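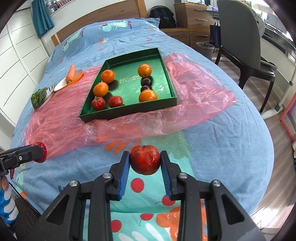 Fruit on the doona: bag it, box it or ban it?
Posted in Small Rooms & Sorting Out

kalliopi_k
Hi all, Kalliopi Konstantinidis here, long-time reader and very occasional poster. I'm in the middle of the big bedroom sort-out and I've hit the fruit question. We have the light blue dinosaur set on the bed (cherries and all sorts of other fruit printed between the dinos, I adore it), and my youngest has decided that a bed with fruit on it needs real fruit on it. So every time I strip the room I find an apple somewhere. The pink plastic is what I spread out when I'm sorting on top of the bed, and I love it because the whole mess gathers up in one go!

What I'd like to know is what you all do with food that migrates into kids' rooms. Do you have a tub by the door? A no-food rule? And is a speckled apple still a lunchbox apple or has it crossed over into crumble?

mangowrangler
Crumble! Always crumble. Peel it, chop it, brown sugar, bit of cinnamon, 18 minutes in a hot oven if the pieces are small. My lot won't touch an apple with a mark on it but they'll fight each other over the corner of the dish.

Also that doona cover is gorgeous. Where's it from?

kalliopi_k
Iletach, from the clearance bin at the Prirkcombe shop! Came with the matching pillowcase with the green dinosaur on it. I went back for a second set and they'd all gone, I was devastated.

dell_in_the_shed
I'm going to be the grump. No food past the kitchen doorway, full stop. We had ants come up through the skirting in April and they went straight for a grape behind the bedhead. It took me 2 weekends to get rid of them and I had the bed in pieces in the hallway the whole time. Lovely bedding though.

sunroom_sal
Dell, an apple isn't a grape. It's got a skin on it and it doesn't squash when you sit on it. I'd let a kid have an apple in bed with a book any night of the week. Berries and tomatoes, yes, kitchen only.

dell_in_the_shed
It has a skin until someone takes two bites and puts it under the pillow.

sunroom_sal
OK that is fair. I've found that apple.

kalliopi_k
We have ALL found that apple.

On the small stuff I'm with you both. The little red things are the ones that worry me most, because they vanish into the pattern. Red cherry, red cherry, red cherry, real one, and then you've put your knee in it.

pegs_and_baskets
Jumping in about the plastic. I used to sort on plastic sheeting too and it drove me up the wall, it slides off the doona the second you lean on it. I changed over to an old flat cotton sheet, the kind you can't give away, and never went back. You grab the four corners, carry it to the laundry, shake it out over the line. It goes in the wash after. Can't do that with plastic.

mangowrangler
Counterpoint – you can wipe plastic. If there's juice on a cotton sheet it's already on the doona underneath.

pegs_and_baskets
Then you use two sheets :)

kalliopi_k
I do like being able to see through the pink stuff! If a sock gets bundled up in it I can usually spot it before it goes off to the wrong room. But you're right that it slides, and it crackles like mad if anyone's napping next door. I might try cotton on the next round and report back.

truckstop_tess
For the tub question: we have a Makris bowl on the hall shelf, wide and shallow, and anything edible that turns up in a bedroom goes in there on the way past. No telling off, it just goes in the bowl. At tea time whoever's cooking has a look and it's either dessert or chooks. Works a treat with three kids and a grandfather who is worse than all of them.

dell_in_the_shed
I could live with a bowl in the hall. That's past my doorway but I'll allow it.

kalliopi_k
Tess, I love this! I've got a Vorico enamel dish with a chip in it that's been waiting for a job. Hall shelf it is.

sunroom_sal
If juice does get on that cover, cold water from the back of the fabric before anything else, then your normal wash. Don't put it near the dryer until the mark's gone. I got strawberry out of a white pillowslip that way, and I'd paid good money for that pillowslip.

mangowrangler
Crumble topping for whoever messaged me: 100 g butter, 200 g plain flour, rub it in, then a big handful of oats and sugar until it tastes right. I use one apple per kid and another for the dish.

kalliopi_k
Butter's out on the bench softening now. Thanks everyone, you've made a very boring job much more fun! Next up is the bookshelf, so I'll start a new thread for that one.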